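Widdale open day: the Nusora test kitchen

The Tuesday session started at 2 pm in the Skido building, with the test kitchen as the last stop. Nusora uses it to check how everyday crockery shares a counter with small appliances. Stock is drawn from a storeroom holding 1,464 pieces, catalogued by diameter and glaze colour.
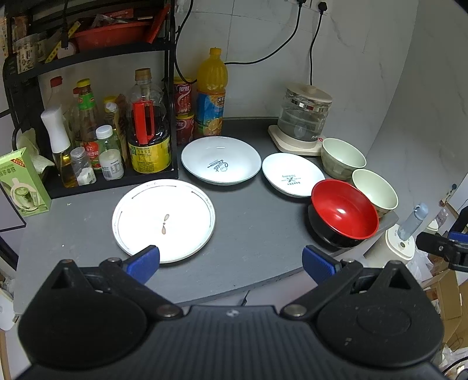 Bowls over 500 mL are logged separately from saucers and side plates. Oils and sauces go on the rack at the back wall, clear of the kettle. The Dissanayake kiln tour was full by noon.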